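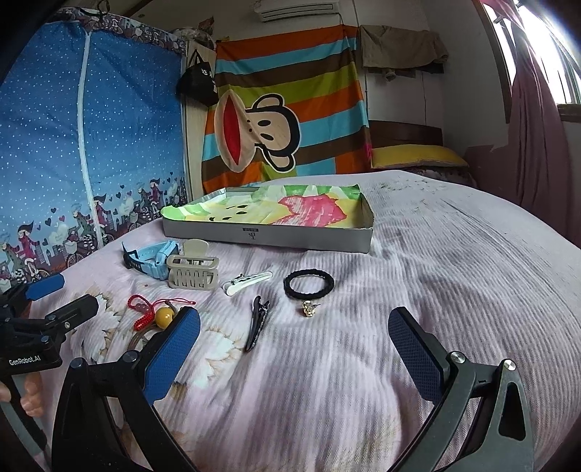
Re: [Nirstead-swap] The box of small things

From: Sepehr Bagheri
To: Nirstead-swap list
Date: Mon 4 March

On the matter of drawers, Clendus wrote:

> I've now lost the same earring twice in one week. My whole system
> is a bowl on the dresser and everything goes into it, including
> receipts. Does anyone have a way of keeping hair clips, watches and
> little jewelry together that doesn't involve buying a cabinet? I
> looked at one with 20 velvet slots and I don't have the wall for it,
> or the velvet personality.
>
> Clendus

Clendus, I had the bowl too. I had it for years, and at the bottom there was a layer of bobby pins that I think was holding the glaze together.

What we do in this house now is one shallow box, no lid, kept on the shelf by the bed. I lined ours with a painted sheet, green and yellow and white with a big pinkish-red star sort of thing on it. It was going in the recycling and it was nearly the right size. Nearly. One corner curls up and I have stopped pressing it down.

Every so often I tip the lot out on the bed and lay it in front of the box before any of it goes back in. Last round was the blue watch, the claw clip, the slim white clip, the long black one with the glitter, a braided hair tie, the red cord bracelet and one very small gold thing with a pin. I'd put the gold thing somewhere safe first, if I were you. On ribbed sheets they travel.

Rules, such as they are:

Anything with a pin or a post gets its own little dish inside the box. An egg cup will do.

Clips lie flat, all pointing the same way. My daughter ignores this and the clips have survived.

Cords and bracelets get looped loosely. If you wind them tight they come out shaped like a pretzel and stay that way.

Hair ties go over a cardboard tube. They still escape – I found one in the toaster drawer in May.

Rashti (the list member, not the street) told me she uses an 80 cent ice cube tray and is perfectly happy. I tried it. The claw clip sat on top like a hen.

I still have 2 spare boxes if you want one, same shape, gray outside. I'm on Gularach, number 920, and I'm home most evenings. Bring the receipts and I'll show you my other bowl.

Sepehr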